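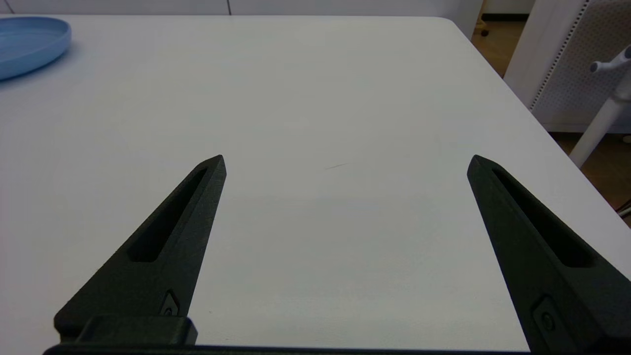
The open gripper over our white test table, with the blue plate at the far left.

Workshop Tips: Getting a Robot to Pick Up a Plate (and What the Dishes Taught Us)

Posted 28 February 2022 by Mahnaz Bahrami

I promised the folks who come by our open bench evenings that I would write up the plate business properly, so get yourself something warm to drink, because I do go on. If you keep a small robot arm in your garage, your classroom or the back of your shop, and you've been trying to get it to clear a table, I hope some of this saves you an afternoon or two.

A little about how we did it first. Seul-gi Cheon and I run a bench in Pirngate, and over the winter we wanted to find out which matters more when you teach an arm by showing it: how many times you show it, or how much you move things around between showings. You hear both opinions, usually from people who feel strongly. Our arm is called Min (the name came with it and we never had the heart to change it), and it learns by copying. One of us steers it through the job, the wrist camera and the joints are recorded, and a small program is trained on the recordings until it can have a go by itself.

We collected 245 showings in all, every one of them "pick up the plate, set it down in the middle." Then we trained Min on different piles of them. One pile was large but lazy, with the plate always starting in nearly the same spot. The other was only 73 showings, but Seul-gi had put the plate somewhere new each time, including right out at the corners where you'd never want it.

The small, scattered pile won, and by more than I'd have bet. With the lazy pile Min did beautifully as long as the plate was where it expected, and then reached for thin air when we slid it a hand's width over. With the scattered pile it was a bit slower and wobblier, but it went and found the plate. I'd love to give you a grand law out of this, but it was one arm, one table and one kind of plate, so please treat it as a kitchen-table result! We ran the trials in four batches and the order came out the same in each of them, which made me feel better about telling you.

Now for the tips, which is what you came for.

Start with the plate out of the way

When you're setting up a showing, let the dish begin near the edge of what the wrist camera can see, or even partly outside it. If it always begins nicely between the fingers, the arm never learns to go looking. I was guilty of this for weeks. It feels so natural to line everything up before you press record, the way you'd straighten a picture before company comes.

Start with the fingers open, every time

Pick one opening and stick to it. We go wide. A half-closed start in some recordings and a wide one in others gives the program two stories about how the job begins, and ours would dither over the table opening and closing like somebody trying to remember a phone number.

Go for the rim

A plate lying flat is a miserable thing to grab. Come in from the side with one fingertip low against the table and the other above the rim, and pinch. Pointed tips are a real help, and so is a plate with a raised rim, so if you're buying dishes for practice, run your finger underneath in the store and see whether you can get a nail under the edge. If you can't, your robot will have a hard time of it too. Bowls are easier and mugs are easier still, and there's no shame in beginning with a mug.

Think about the color of your table

We like a pale tabletop and a plate with some color to it. A white plate on a white table can be done, and Seul-gi is stubborn enough to have done it, but it took many more showings and I wouldn't begin there. Soft, even light is kinder than a bright desk lamp. Our old lamp threw such a hard shadow beside the plate that Min went after the shadow a few times.

Leave the scuffs alone, or move them around

Any mark on the table can turn into a landmark. When the plate always sits the same distance from a scratch, the program may lean on the scratch and pay very little attention to the plate. You can scrub the table, and I'd certainly wipe up crumbs, but the easier cure is to shift the plate about so much that the mark stops telling it anything. Turning the table a little between batches works nicely too. The same goes for chair legs and whatever else is in the background. Let some of it change.

Check the finger screws

Do this at the start of every batch, with a hand driver, and only until snug. A finger that has worked itself loose by a hair will still look fine, and you'll blame the training for two evenings before you think to wiggle it. With printed fingers especially, don't crank down on them. I cracked a pair that way in February and had to wait on the printer all night for replacements.

Keep the bad ones in a separate folder

Don't throw out your fumbled showings. We kept ours in a folder of their own and trained without them, then tried adding back the ones where the plate slipped and we recovered. Those recoveries did help a bit. The ones where we simply gave up did not, so out they stayed.

Write down where the plate was

A sheet of paper ruled into squares will do. Seul-gi puts a tick in a square for each showing, and by the end of an evening you can see at a glance which part of the table you've been neglecting. For us it was always the far left. I suspect that's because I'm right-handed and was standing there steering with one eye on the kettle.

Test it where you didn't teach it

Save a few spots on the sheet and never put the plate there while recording. Those are your test spots. It's a bit like trying the cake on somebody who didn't bake it. Decide on the spots beforehand, and count every try, including the one where you bumped the table.

A friend of the bench over in Wonduvthorpe has been trying the same recipe with saucers, and they're giving her more trouble than plates did, mostly with the pinch. If you've had luck with saucers, or with those heavy stoneware ones that weigh as much as a brick, do write in and tell us how you hold them. Next up for us is stacking two plates, and Seul-gi has already bought felt to put under them.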